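Notebook, arm bench, Rustano project
8 July 2021

Morning. Carried on teaching the small arm to slide a card across the table and stop with it square to the edge. This is the job Lieven described in the kick-off meeting as "a nice easy one to warm up on", and I would like it recorded that he has since moved to the other building.

Where we stood at the start of today: 217 demonstrations in the folder, all done with the leader arm, all by me or Soudabeh. Of these a fair share are mine from the first week and should be treated with suspicion. You can tell them without looking at the name. The arm sets off confidently, hesitates over the card like a man choosing a biscuit, and then prods.

Binned 38 of them before coffee. Reasons, for whoever asks:
- finger came down on the card too hard and bent the corner
- card already square at the start, so the lesson taught was "do nothing, slowly"
- I stopped recording before the arm had backed off
- I sneezed (one only, but spectacular in the wrist trace)

Kept the ones with a fumble and a recovery in them. Henryk's rule from the Tzanetos work was that a clean recovery is worth keeping and a lucky one isn't, and I have yet to find a better way of putting it. The trouble is telling them apart at full speed. Played the doubtful ones back at quarter speed and was harsher on myself than I expected to be.

Leader arm notes. The elbow on the leader is stiffer than the one on the follower, so when I lead slowly it sticks, then jumps, and the follower faithfully copies the jump. Slackened the elbow screw a quarter turn. Better. Slackened it another quarter turn and the forearm sank gracefully to the table under its own weight. Put the second quarter back.

Zero positions: wrist was off again after being powered down overnight. Redid the zeroing against the paper template. The template has been folded and unfolded so often that the crease is now wider than the error I am trying to remove. Somebody please print a new one and do not fold it. I may be that somebody.

Tried guiding the arm by hand for a while, motors limp, pushing it along by the bracket. Feels lovely. Much easier to get the angle of approach right, and you can feel the card start to move. The snag is that my hand is then in every single picture the camera takes, and the policy could very well decide that cards are moved by hands. Genowefa suggested replaying each hand-guided path with the motors on and recording that instead. Did ten. The replays land a little short, always on the same side, which smells like slack in the shoulder joint. Fixed offset put in for now. It is a bodge and is labelled as one in the settings file.

Early training run, for what it's worth: 4,000 steps on last night's set, before today's clear-out. It reaches in the right direction and stops above the place where the card usually is. Move the card a hand's width over and it still goes to the old place, with total conviction. So it has learned the table and not the card, and that is my fault for putting the card down in the same spot out of habit. From now on the card's start position comes off the shuffled list taped to the shelf, and we do what the list says even when the list is annoying.

After lunch. Sun came round on to the table. Blinds half shut, which gives stripes, which is worse than either open or closed if what you want is an even picture. Carried on anyway. If the thing only works under an overcast sky we may as well find out in July. 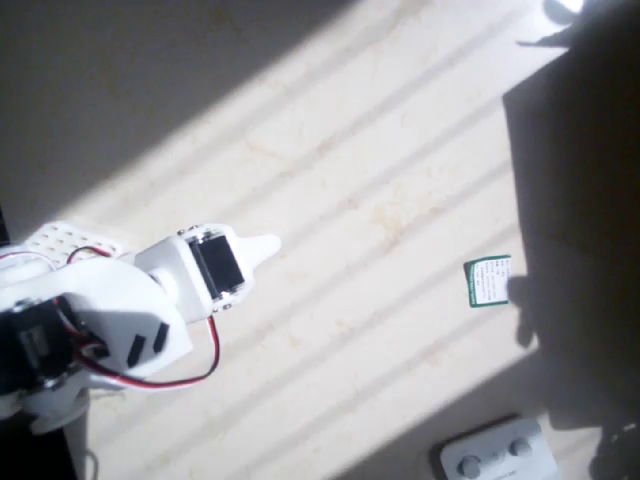

Stripes across the sunlit band of the marble-like top, card out to the right with its green border, finger pointing its way across a good stretch of sunlit table. The big shadow on the right comes right up to the card. Want plenty of starts like this one, with the card on a light and dark boundary, as well as plain ones.

Jérémie Rey disagrees, and wrote so in the shared log an hour later: he would get the task working under one dull, even light first and bring the sun in afterwards, because at the moment a failure could be the card position, the slack shoulder or the stripes, and we would have no way of saying which. He also wants the light noted for every run, in words, by whoever is leading.

Annoyingly sensible. Compromise: the striped runs go in their own folder and stay out of training until the plain set behaves. New column in the sheet for the light. Permitted entries are "even", "striped" and "other", and I have already had to use "other".

To do:
- shoulder joint, take it apart and look for the slack
- print template, store flat
- ask Soudabeh to lead a batch from the shuffled list so it isn't all my bad habits
- retrain on the cleaned set, same number of steps, and compare
- fresh card, corner is going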